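Speaker notes: What ends up on a desk, and what to do about it

Slide 1. Say hello and wait for people to sit. Lodton asked for 15 minutes plus questions. Mention that the handout is by the door.

Slide 2. Start with the supply order. The Pirnley office bought 2000 pens and markers last year for a staff of 200. Let that sit. Ask who has a marker in a bag or coat right now.

Slide 3. Small stuff on a white table. Markers, candy, bits of wire. None of it is trash when it lands there, so people leave it. By Wednesday there is no clear space to write.

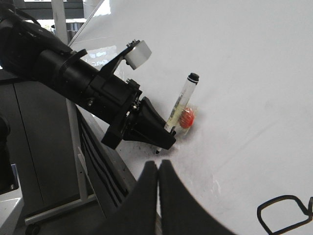

Go through the rule we used at Garg. Pens and markers go in one cup. Food goes in a drawer or gets eaten. Wire and cable go in a bag with a label on it. Anything left over at 4:30 goes in the tray by the printer, and the tray gets emptied in August whether people have looked through it or not.

Somebody will ask about shared desks. Same rule, one cup per desk. Don't get pulled into the locker question here. It comes up on slide 6.

Slide 4. Markers. Test every one on scrap paper before it goes in the cup. If it skips, throw it out. Check that the cap is on tight. At Fleltusance we stored them cap down and had fewer complaints, but I have no figures on that, so don't push it. 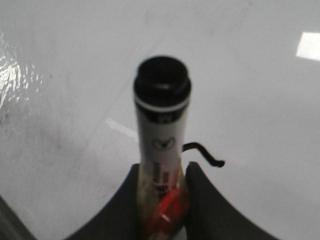

Slide 4: Marker with black cap

Slide 5. Cost. Some 2000 dollars a year on writing supplies for Pirnley, before shipping. Read the number and move on.

Slide 6. Lockers. Skip if we are past the 12 minute mark. Otherwise take questions and point people back to the handout.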